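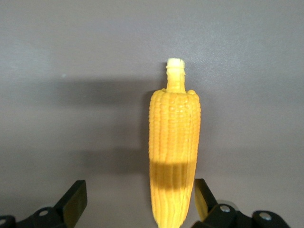 Skiltwood Play Food Library - Cleaning and Repair Bench, Cloltonville branch

Home | Borrow | Return | Set-up Guides | Opening Hours | Contact

Set-up Guide, Section 4: The Vegetable Tray

Updated 12 January 2026 by Naveed Afridi

This section covers unpacking, checking, cleaning and storing the pieces in the vegetable tray of the Market Stall kit. Read Section 3 first if you have not yet put the stall together. The tray can be used on its own on any table, but the price cards need the stall rail.

The yellow ear of corn is the piece people ask about most, so it gets its own steps further down.

4.1 Before you start

You will need:
- the tray, with its liner
- a bowl of lukewarm water and a little dish soap
- a soft toothbrush
- two dry dish towels
- the kit card, from the pocket in the lid

Caution: Do not put any piece in the dishwasher. The heat softens the glue on the mushrooms and the split tomato, and the corn can warp along its length.

Caution: The radish and the garlic are small. Leave them in the lid pocket if children under three will be at the stall.

4.2 Unpacking

1. Set the kit box on the floor with the label facing you. The full kit is heavy, so slide it out of the car before you lift it.
2. Lift off the lid and take out the kit card. The kit number on the card should be 461. If it is any other number, call the desk before you unpack further.
3. Take out the stall cloth and put it to one side.
4. Lift the vegetable tray out by both handles. It sits on top of the fruit tray and can catch on the banana stems.
5. Check the pieces against the card. There should be 17 in the vegetable tray, counting the two halves of the tomato as one.
6. Mark anything missing on the card right away. You are not charged for pieces that were missing when you picked up the kit.

Note: Older cards list a leek. The leek was retired and has not been replaced.

4.3 Checking the corn

The corn is a molded ear with a glossy golden-yellow surface and a short, pale stub at one end. The rows of kernels run the long way, with shallow grooves between them. Dirt and dried modeling dough collect in those grooves, and also in the ring just below the tip of the stub.

1. Hold the ear by the middle and turn it slowly under a good light.
2. Run a fingertip along several rows. The kernels should feel smooth and rounded. A sharp edge means a crack.
3. Look closely at the shoulders, where the stub meets the wider part. This is where a dropped ear usually splits first.
4. Press the stub lightly from the side. It should not move.
5. If you find a crack or a loose stub, put the ear in the repair bag and write "corn" on the tag. Do not glue it yourself - we use a Revum adhesive that has to cure overnight, and other glues have to be scraped off before it will hold.

Note: The yellow is not the same shade all over. The stub is much paler than the kernels, and it should be. Please don't scrub it to try to bring the color up.

4.4 Cleaning

1. Wipe each piece with a towel to get rid of loose dust.
2. Dip the toothbrush in the soapy water and shake off the extra.
3. Brush the corn along the rows, from the shoulders to the far end. Brushing across the rows pushes dirt deeper into the grooves.
4. Brush once around the ring on the stub.
5. Rinse under the tap for a few seconds.
6. Stand the ear on a folded towel with the stub up and let it drain. If it tips over, lean it against the side of the sink.
7. Clean the other pieces the same way. The mushrooms should only be wiped, never rinsed.
8. Leave everything out until fully dry. The grooves take longer than the smooth pieces, usually an hour in a warm room.

Caution: No bleach, and no scouring powder. Both take the gloss off.

For wax crayon, use a drop of cooking oil on a cloth, then wash as above. Ballpoint pen does not come out. Mark it on the card and leave it.

4.5 Laying out the tray

1. Fit the liner with the cut-outs facing up.
2. Put the long pieces in the back row - corn on the left, then the cucumber and the carrots.
3. Put the round pieces in the middle row.
4. Put the small pieces in the front cups, or leave them out as described in 4.1.
5. Clip the price cards to the stall rail. The corn card is the one with the green border.

Note: The liner is cut for the Gkikas tray. If your kit has the older, shallower tray, leave out the liner and lay the pieces on the stall cloth.

4.6 Packing for return

1. Check that every piece is dry. Damp pieces make the liner smell.
2. Load the tray in the same order as 4.5.
3. Lay the stall cloth over the top, folded in quarters.
4. Sign the card, put it back in the lid pocket and close both catches.

Replacement parts are listed at the back of the guide. The corn is part 255.

Comments (3)

marnie_k: Our tray has no cut-out for the corn, only one long slot with the cucumber in it. Is that the old liner?

Naveed Afridi: Yes, that's the old liner. Put both in the long slot, corn first. Ask for a new one when you bring the kit back.

DT: Brushing along the rows worked much better than what I was doing. Blue dough came right out. Still some in the ring on the stub, will try a toothpick.

Related guides
Section 3: Putting Up the Stall
Section 5: The Fruit Tray
Section 6: Cash Register and Play Coins
Parts List and Repair Tags
Kit Card Replacement Form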